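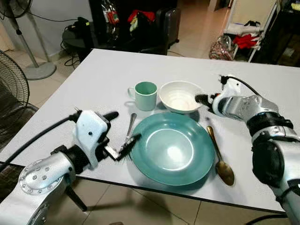 ## Kapitel 3: Keramische Glasuren - Zusammensetzung, Brand, Fehlerbilder

Voraussetzung für dieses Kapitel sind die Abschnitte zu Tonmineralen und Scherbenbildung. Die Segerformel wird hier nur angewendet, die Herleitung steht im Anhang des Skripts.

### 3.1 Begriff und Aufbau

Eine Glasur ist eine dünne, auf den Scherben aufgeschmolzene Glasschicht. Übliche Schichtdicken bei Gebrauchsgeschirr liegen zwischen 0,1 und 0,4 mm. Die Bestandteile werden nach ihrer Funktion in der Schmelze eingeteilt:

| Gruppe | Oxide | Wirkung |
|---|---|---|
| Netzwerkbildner | SiO₂, B₂O₃ | Glasgerüst |
| Zwischenoxide | Al₂O₃ | Viskosität, Stabilität |
| Netzwerkwandler | Na₂O, K₂O, CaO, MgO, ZnO | Senkung der Schmelztemperatur |

In der Segerformel wird die Summe der Flussmittel auf 1 normiert. Für eine glänzende Steinzeugglasur ist ein Verhältnis SiO₂ : Al₂O₃ zwischen 7 und 10 ein brauchbarer Ausgangswert. Bei niedrigeren Verhältnissen wird die Oberfläche zunehmend matt. Eine matte Oberfläche kann auch durch Unterbrand entstehen; solche Glasuren sind chemisch meist wenig beständig und für Geschirr ungeeignet.

### 3.2 Färbung

Gefärbt wird entweder durch gelöste Metallionen oder durch Farbkörper, die in der Schmelze ungelöst bleiben.

- Kupfer(II)-oxid: in alkalireichen Glasuren türkis, in bleifreien Calciumglasuren eher grün, reduzierend gebrannt rot.
- Cobaltoxid: blau, bereits ab 0,2 % deutlich.
- Chrom(III)-oxid: grün; zusammen mit Zinnoxid rosa, mit Zink bräunlich.
- Zinnoxid und Zirkonsilikat: Trübungsmittel, weiß.

Kupferhaltige Glasuren sind auf Flächen mit Lebensmittelkontakt nur nach bestandener Auslaugprüfung zulässig. Kupfer setzt außerdem die Säurebeständigkeit vieler Rezepturen herab.

### 3.3 Wärmedehnung und Spannungen

Beim Abkühlen erstarrt die Glasur am Transformationspunkt. Von dort an bestimmt die Differenz der Ausdehnungskoeffizienten den Spannungszustand:

- α(Glasur) > α(Scherben): Zugspannung in der Glasur, Haarrisse.
- α(Glasur) leicht < α(Scherben): Druckspannung, erwünscht.
- α(Glasur) deutlich < α(Scherben): Abplatzen, bevorzugt an Rändern und Henkeln.

Haarrisse treten gelegentlich erst nach Wochen auf. Ursache ist die Feuchtedehnung eines porösen Scherbens - bei dicht gesintertem Steinzeug spielt sie kaum eine Rolle.

### 3.4 Versuchsreihe Grovik

Ausgewertet wird die Reihe von Lleucu Gwilliam mit der Grundglasur Grovik auf zwei Massen (Emgate, hell, und Skyrme, schamottiert). Gebrannt wurde oxidierend, Haltezeit 20 min. Variiert wurde allein der Quarzanteil.

| Quarz (%) | Emgate | Skyrme |
|---|---|---|
| 18 | Haarrisse | Haarrisse, dicht |
| 22 | vereinzelt Haarrisse | Haarrisse |
| 26 | rissfrei | vereinzelt Haarrisse |
| 30 | rissfrei, leicht matt | rissfrei, matt |

Die Proben mit 26 % wurden anschließend im Spülversuch belastet und nach 1.672 Zyklen unter dem Mikroskop beurteilt. Auf Emgate war der Glanzverlust gering, neue Risse fanden sich nicht. Für Skyrme fehlt die Vergleichsmessung des Ausgangsglanzes; die Werte sind daher nur qualitativ verwendbar.

### 3.5 Weitere Fehlerbilder

**Nadelstiche.** Gasaustritt aus dem Scherben bei bereits zähem Glas. Abhilfe: höherer Schrühbrand, langsamere Kühlung im oberen Bereich.

**Kriechen.** Die Glasur zieht sich zusammen und lässt Stellen frei. Häufig bei staubigem Scherben oder zu hohem Anteil plastischer Tone.

**Ablaufen.** Zu geringe Viskosität oder zu dicker Auftrag. Bei Tellern sammelt sich die Glasur im Spiegel, bei Bechern am Fuß.

### Aufgaben

1. Berechnen Sie die Segerformel für die Grovik-Variante mit 26 % Quarz (Rohstoffanalysen im Anhang).
2. Begründen Sie, warum die Masse Skyrme bei gleichem Quarzanteil stärker zur Rissbildung neigt. Verwenden Sie die Dilatometerkurven.
3. Schlagen Sie eine Änderung vor, die α senkt, ohne den Quarzanteil zu erhöhen.

Abgabe der Rechenwege im Oktober, vor dem ersten Laborbrand. Für Aufgabe 3 genügt eine Rezeptur mit Begründung; ein Probebrand ist freiwillig.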